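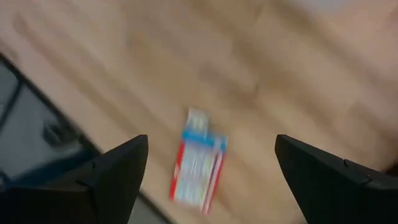
Why do things come in boxes?

Go and look in your kitchen cupboard. Boxes. Bathroom shelf – more boxes. Toy shop, boxes up to the ceiling. We open them, grab the thing inside, and chuck the box. But somebody had to think up every single one, so let's give boxes five minutes.

What is card made of?

Trees, mostly. Wood gets chopped into tiny chips, then cooked and mashed with water till it goes like porridge. That's called pulp. Old paper can go in too, your old comics for instance, once the ink has been washed out. The pulp is spread very thin on a moving mesh, the water drips through, and big rollers squash and dry what is left. Out comes paper. Lots of layers pressed together and you have card.

Is card the same as cardboard?

Sort of. People mix them up all the time. The thin stuff, like a cereal box, is one flat sheet. The thick brown stuff that parcels come in is different. Tear the edge and look inside – there's a wavy bit in the middle, like a tiny roller coaster squashed between two flat sheets. The waves are full of air. Very light, very strong. The proper word is corrugated (say it: corr-oo-gay-tid).

How do you get a box from a flat sheet?

Every box starts flat. The flat shape is called a net. A plain box has six faces, so its net has six main parts, plus little flaps for the glue. At the Thampi box works in Mostendale the nets are stamped out by a machine with sharp metal edges, a bit like a giant pastry cutter. Same machine has blunt edges as well, and they press a line wherever the card needs to fold. No line, no neat fold. Try it yourself with a bit of card and you'll see, it goes all wrinkly and cross.

Then a fold, a dab of glue, and the box is done. But it's still flat! Boxes travel flat because empty boxes are mostly air and nobody wants to pay for a lorry full of air. One Thampi crate holds 1216 small boxes, all folded down like sleeping bats. They get popped open right before the thing goes in.

Why all the colours?

To get noticed. A shop shelf is a noisy place, only it's noise for your eyes. Bright stripe, big letters, picture of a happy tiger. Also so you can find the right one quickly. If the mint tea is always green, you don't even read it.

Most printed boxes use just 4 inks: a blue called cyan, a pink called magenta, yellow, and black. Thats it. Everything else is made from tiny dots of those, side by side. Get a magnifying glass and look at the orange on a juice carton. Dots!

What about the words at the back?

Boring but useful. What's in it, how to use it, when to use it by, who made it. Some boxes have bumps you can feel with a finger. That's braille, so people who can't see the print can still tell what they've got. Medicine boxes very often have it.

And the stripy patch is a barcode. The shop till shines a light at it and reads the stripes as a number.

Where do boxes go afterwards?

Back into porridge, if you put them in the recycling. Flatten them first. Take off any plastic windows and big bits of tape. Greasy pizza boxes are a pain, as oil and pulp do not get on – tear off the clean lid and recycle that, and check what your council says about teh rest.

Try this

Find an empty box, a small one. Gently pull the glued bits apart and lay it out flat. Find the fold lines. Find the glue flaps. Draw round it on plain card, cut it out, fold it up. Now you've got a blank box and you can invent what goes in it. Ours was for Umov, a biscuit for dragons.

New words

Pulp – mushy wood and water
Net – a box before it is folded
Corrugated – wavy in the middle
Cyan – a greeny sort of blue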